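Category: Kitchen > Boards, Knives & Care
Thread: How often do you oil a bamboo board?
34 replies | 2 shares 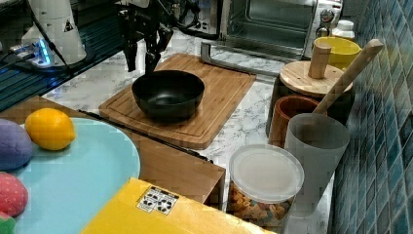

Oiling schedule for bamboo (page 1)

plainsfork
November 1, 2022
I have a bamboo board with a groove around the edge and it looks dull no matter what I do. The care card says oil once a month. My sister says that is for maple and that bamboo hardly takes any oil. Who is right?

dell_r
Your sister, mostly. Bamboo is a grass and it's dense. I oil mine in January and again in summer and that's it. Food grade mineral oil, wipe it on, leave overnight, wipe off the rest.

Kirsty Gillies
I don't agree with twice a year. If you wash it every day the surface dries out and the strips start to lift at the ends. Mine split after nearly 7 months with no oil. I do it monthly now.

dell_r
Did it split from no oil or from standing in the sink? Soaking kills glue joints. Oil won't fix that.

Kirsty Gillies
It never sat in the sink. I rinse and dry right away.

oakum72
What are you using? I had Brollora board cream and it stayed sticky for 72 hours. Went back to plain mineral oil.

plainsfork
I have a bottle of Linero that came with the board. It doesn't say what is in it.

oakum72
Then I wouldn't use it. If it's raw linseed it takes forever to cure. Get mineral oil at the drugstore, it's cheap.

tinpantry
Don't forget the groove. Juice sits in there and the oil never reaches it. I use an old toothbrush. Also do both sides or the board can cup.

dell_r
Agree on both sides. Also sand it lightly first if it's fuzzy, 220 grit or finer.

Kirsty Gillies
I would skip the sanding on a thin board. A scrub with salt and half a lemon takes care of the fuzz.

plainsfork
OK, going to try salt first, then mineral oil, both sides. Will post if it's still dull.

Tags: bamboo, cutting boards, mineral oil
Contact us | Forum rules | Back to top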